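Work and Automation, Unit 6: Housekeeping and Laundry
Handout, 04/06/2023
Instructor: Noelia Cuesta

Read this before the seminar. The case is the Ovstead guest residence, which has 115 rooms and its own laundry. Drastetura runs the building. Hoshino supplies the machines and the software that assigns the work.

1. The job before

A room attendant stripped the bed, bagged the linen, made up the room and took the bag down to the laundry. Attendants picked the order of their rooms and traded rooms with each other when someone had a bad back or a late checkout. None of this was written down. The supervisor, Reijo Kauppinen, kept a paper sheet and mostly left people alone.

2. What was automated

First came the scheduling. From February the room order was set by software and sent to a handset. Linen handling followed, with humanoid robots tried out on the bedside and laundry parts of the job. Making the bed stayed with the attendants, and so did bathrooms.

3. What changed for staff

Attendants walk less and lift less. They also wait more. A person who used to finish a room alone now has to fit around a machine's pace, and the waiting is not recorded as work. Fourteen attendants were interviewed. Several said they missed trading rooms more than they minded the robots.

Kauppinen's job changed the most. He spends much of the shift answering alerts and deciding who goes to clear a stoppage. His pay grade has stayed the same.
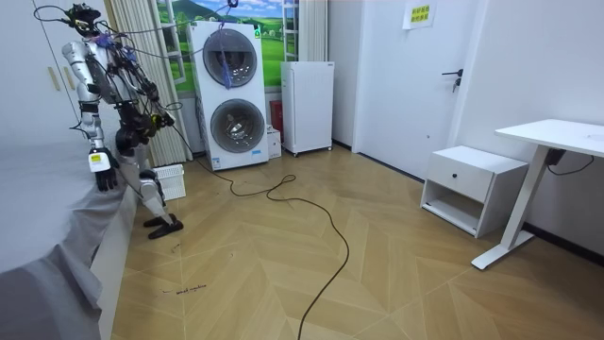 Clearing a stoppage is skilled work, and it is a good place to apply the term "articulation work" from Unit 4. Someone has to notice the problem, make the area safe and put the task back in order. At Ovstead this was added to the attendants' duties after a short training session, with no change to the job description.

4. For the seminar

Bring one page, 300 words at most, on who should be paid for clearing stoppages and how that time should be logged. Use the Ginduver warehouse case from Unit 5 as a comparison. Look at how breaks were handled there, and at who could override the schedule.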